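Workshop Talk > Storage and Benches > Shared Tables

Clearing a round table that collects everything: bottles, tubes, wrappers 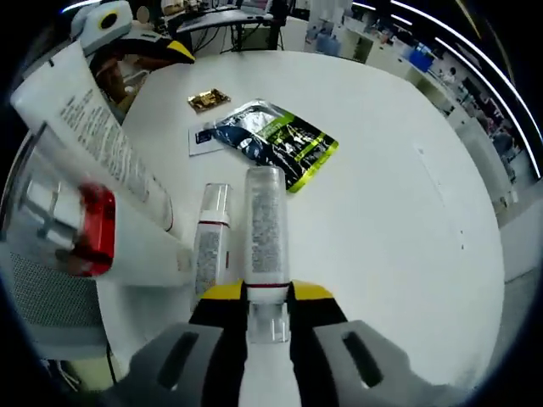

grid_offset wrote:
We have a round white table in the middle of the room and I have been asked to write a clearing routine for it. The usual load is small: clear bottles with printed bodies, a tube or two, snack packets, odd cards. Volume is low but it never gets to zero. The cabinets along the wall are full of equipment, so there is no spare shelf at present.

Requirements: the clear-up should take 5 minutes or less, text on the bottles has to stay readable, and food packaging must not share a container with anything else. I am considering a two-tier Kobori tray in the centre. Any objections?

Wed 5 September

mullion77 wrote:
Yes. A tray in the centre of a round table uses the only part everyone can reach. It will be full in a week and you will then have a full tray and a full table. Put a lidded bin by the nearest chair for the packets and deal with the bottles separately.

tarn_and_fell wrote:
Disagree with the above. We fitted a Kobori in our tea area and it has held up for 3 years. The diameter matters more than the position. Ours leaves 40 cm clear to the edge all the way round. Below that, people push things outwards and they end up on the floor.

What is the diameter of your table?

grid_offset wrote:
Not measured yet. Will do so. It is not a large one.

mullion77 wrote:
Then a tray is the wrong answer. Tall narrow bottles on a two-tier tray are top-heavy as soon as somebody turns it. The short ones are fine.

pelmet wrote:
On the readable text point: store tall bottles upright and tubes flat. If a tube stands on its cap in a pot, half the print is hidden and people pull out three to find one. A shallow clear box with a low front edge works for tubes. The Ustell boxes are adequate, though the lids warp. Leave the lids off.

Face the printed side outwards and do not put your own sticker over the maker's text. I have seen this done by people who should know better.

tarn_and_fell wrote:
Agree on tubes flat. Do not agree on Ustell. The corners cracked on both of ours. Grastanska do a heavier version with the same footprint.

pelmet wrote:
And at twice the price, for holding tubes.

sub_datum wrote:
You are all specifying containers before deciding what is allowed to live on the table. Sort first. Each item is either rubbish, in use today, or has a home in a cabinet. Wrappers go at once, including the small foil ones, which get missed when they are lying flat. Cards go in a drawer or in the recycling. What remains is probably 2 bottles and a tube, and that does not need furniture.

If the cabinets are full, the cabinets are the job. The table is only where it shows.

mullion77 wrote:
Correct.

tarn_and_fell wrote:
In theory. In practice a shared table with no container fills up by Thursday whatever the rule says.

grid_offset wrote:
Thanks. Revised plan: no tray for now. Lidded bin for food packaging, one open box for tubes, tall bottles upright next to it. I will empty one cabinet shelf before ordering anything. If the table is full again by the end of September I will reconsider the Kobori.

Does anyone know whether the Fetero bin fits under a standard chair seat? Their page gives the width and depth but no height.

pelmet wrote:
Ours does not, with the lid on. It goes beside the chair.

14 replies · 6 shares

We use cookies to keep you signed in and to remember your settings. Accept | Manage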